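Running order note to self: slides are on the stick AND on the laptop. Start at 2 pm sharp, leave the last stretch for questions. Water. Slow down on the money slide, I always gallop through it.

# Buying the kit before you buy the robot

**Opening**

Hello everyone, and thank you to the Jomham group for having me back. Last time I talked about wheels and batteries, and half of you came up afterwards and asked about laundry! So today is laundry – or more exactly, how you plan and pay for the equipment that comes before any robot folds a single thing.

Quick show of hands: who has been asked for a price on "a folding robot" this year? (Wait. There will be a lot of hands.) And who was told what it had to fold? (Wait again.)

That gap is my whole talk. I love this stage of a project. You get to find out what the job is, with cheap tools and real clothes, and the budget you write afterwards is so much better for it.

**What we set out to do**

Semmont is our name for the project. The question was simple to ask: if a machine is going to handle clothes in an ordinary bedroom, what should we spend, on what, and in which order?

We put hand-held grippers at the top of the list. A person holds the tool and does the task with it, and we record how the jaws open, approach and close. Most of you know the type. The arm can come later, when you have some idea what it will be asked to do.

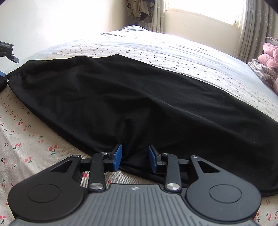

We went in thinking our big cost would be the grippers themselves. They were the biggest single line, yes. The surprise was everything that gathers round them: pads, mounts, cables, storage, the hours of the person doing the folding, the hours of the person checking what came back. I had put all of that into one row called "sundries". Please don't have a row called sundries. Mine had doubled by December and I couldn't tell anyone why.

**Choosing the grippers**

(Slide with the two quotes side by side.)

We had quotes from Bernero and from Kaufmann. I'm not here to tell you which to pick, and we ended up liking both firms very much. What I do want to show you is how differently two honest quotes can read.

- Bernero priced the gripper alone and listed every spare as its own line.
- Kaufmann priced a bundle with spares, a charger and a carry case, and one total at the foot.
- Neither included training time. We hadn't asked.
- Delivery was in one and out of the other. Check the small print on this!

So before comparing anything, we rewrote both onto our own sheet with the same rows in the same order. It took one long afternoon and a lot of tea, and it changed our minds about which was cheaper. I'll pass the blank sheet round after, take as many copies as you like.

One more thing for the quote stage: ask for the price of a pair of finger pads on its own. If the supplier has to go away and look it up, ask how long a replacement takes to arrive as well.

**Plan around the hard items**

I'm going to be a bit of an enthusiast here, bear with me. Fabric is wonderful. A box has the decency to stay the same shape while you reach for it. Trousers slump, they twist at the waist, one leg goes under the other, and the bit you wanted to hold is suddenly somewhere else.

We wrote our buying plan from the clothes outwards. Towels first, because everyone starts with towels and they're very encouraging. Then T-shirts. Then the dark, soft, bunchy things, which we gave the most hours of all.

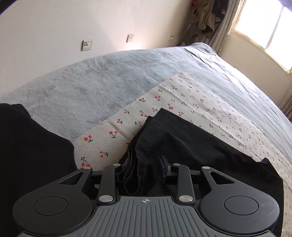 *Black trousers on the cherry-print cloth, one fold held in the jaws.*

When you cost a session, cost it by garment and by difficulty. A flat rate per hour looks tidy on the sheet and then falls over the first time somebody spends a whole morning on leggings. Our sheet now has an easy row, a middling row and an awkward row, each with its own allowance for repeats.

Buy the clothes too. I mean it. A bag of second-hand trousers in different weights costs very little and it should be on the sheet with a proper line number, like any other equipment. The same goes for bedding. If all your work is done on one plain surface, you've planned for a machine that has only met one plain surface.

**The money slide (SLOW DOWN)**

These are our figures, for our size of project, and yours will differ.

- Spares, consumables and small fixings: £400 set aside at the start.
- Of that, £106 went on replacement pads and screws in the opening stretch.
- Storage for recordings: £100, which was too low, and I'd raise it next time.
- Grippers: see the handout, as the quotes were given in confidence and I've only got leave to show the rows.

Pause on the spares figure. People laugh at it and ask if I was being gloomy. I wasn't! I was delighted to have it. When something wore out we had the money there and carried on the same day, with no form to fill in and no waiting for a signature.

Pause on storage as well. I guessed from the length of the sessions and forgot the second copy. Keep a second copy, and cost a second copy.

**Time is equipment**

A little detour, but I think it belongs here. We lost more days to diaries than to anything mechanical. A gripper sitting in a case is money sitting in a case, so the person who'll hold it needs booking before the order goes in.
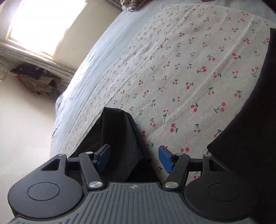 Holding a tool and working through the same garment again and again is tiring on the wrist. We planned short turns with proper breaks, and paid for the breaks. If you've only budgeted for the minutes when the jaws are doing something, you've underpaid somebody.

The room has a cost as well, even when it's a bedroom that somebody has kindly offered. Put in the electricity, put in the travel, put in the time to make the bed again afterwards. I'd also put in a visit beforehand, just to look at where the light comes in at different times of day. We now do ours at 9 am and again after lunch, and the two can look like different houses.

**What to order, and when**

(Handout page two. Give them a moment to find it.)

Our ordering list, as it stands today:

1. One gripper, one set of spare pads, one bag of mixed clothes. Try it for a fortnight.
2. Storage, including the second copy, before the sessions get longer.
3. The second gripper, once you know how you want the first one set up.
4. Mounts and cables to match. Check the lengths against a real room.
5. Only then, a quote for an arm.

I'd have put the second gripper at the top of the list a year ago, and I know some of you still will. If your tasks need both hands from the outset, go ahead and order the pair together. Ours did need both, sooner than I'd planned, and we waited six weeks for the second to turn up. I was a bit sheepish about that one.

For the arm quote, send the supplier your garment list and some of your recordings. Kaufmann came back to us with much better questions once they had those in front of them, and Bernero asked if they could borrow our three difficulty rows for their own quote form. I was so pleased I rang my mum.

**Questions**

(If it goes quiet, start with the one from the rehearsal, it's a good one.)

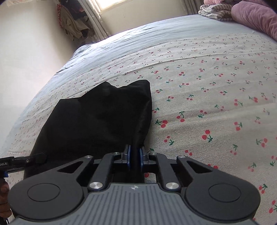 Moushumi Khondokar asked whether a small group should hire the grippers instead, given that the whole job might be over by spring, and said she'd be nervous about tying up money in a tool that could be out of date before it was paid off.

My answer then, and I'd give it again: hire if you can get the same units back each time. Ask the hire firm to put that in writing. Swapping tools halfway means setting everything up again, and those hours go on your bill, so add them to the hire price before you compare it with buying. For a short trial on one kind of garment, I'd be very happy hiring.

Others that may come up:

- *Can we share kit between groups?* Yes please! Agree who pays for pads before the first swap, and keep a log in the case.
- *Who signs off the awkward row?* With us it's whoever runs the sessions, up to the limit on the sheet.
- *Do you have a figure for the arm yet?* No. Quotes are still coming in, and I'll send them round the Jomham list with the suppliers' permission.

Blank sheets are on the table by the door. Collect the pens back in.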